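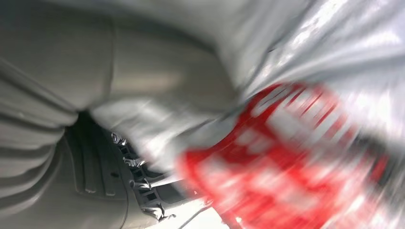

Planning the equipment for a packet-handling gripper cell

Student project report, Mernen Technical College
Ah-rin Ra
Feb 8, 2025

1. What we set out to do

Our group was asked to write an equipment plan for a small robot cell that picks up snack packets and puts them in a carton. I got the gripper and the budget, which I was thrilled about – the gripper is the best part! The plan had to cover what to buy, what to borrow, what to keep spare, and in what order to spend the money.

2. Why the gripper came first

We began by pricing arms, and that was a mistake. Every arm we looked at could lift a packet of chips many times over. Glossy wrappers are the hard bit. They crinkle, they slide, the air inside moves around, and the contents break if you squeeze too hard. So in October we started over with the fingers and worked back toward the arm.

Soft, ribbed pads suit this job much better than hard jaws because they give a little before the wrapper does. They're also a wear part, so a plan that lists one set of pads and no spares isn't really finished. The same goes for the small screws and fittings in the linkage (our first draft left those out completely).

3. Quotes

We asked two suppliers for prices. Fludesach sells the finger pads on their own for $84 a set. Nazari only sells pads with the backing piece, at $112 a set, but theirs swap over without taking the linkage apart. I liked the Nazari design a lot. For a teaching lab, though, taking things apart is half the fun, and we chose Fludesach.

Other lines in the plan:

Linkage fittings and fasteners: $100
Wrist camera mount and cable: $100
Test packets: paid for by the group
Arm: on loan from the college

4. The wrist camera

I had put the camera down as optional and I've changed my mind. With the lens so near the fingers, you get a close look at the pad against the wrapper, and that's the spot we kept arguing about. The trouble is blur and glare. Anything shiny that moves turns into streaks, and lettering on a packet can smear until it's unreadable. Before buying a better camera I'd try a shorter exposure and a softer light, and I've put a desk lamp with a paper diffuser on the borrow list.

5. Still open

Jiltska, the group taking over next term, wants to handle heavier bags as well. The pads may need to be wider for that, so I've held off on ordering a second spare set. The lead time for pads should also be checked again before the order goes in – it changed twice while we were writing this.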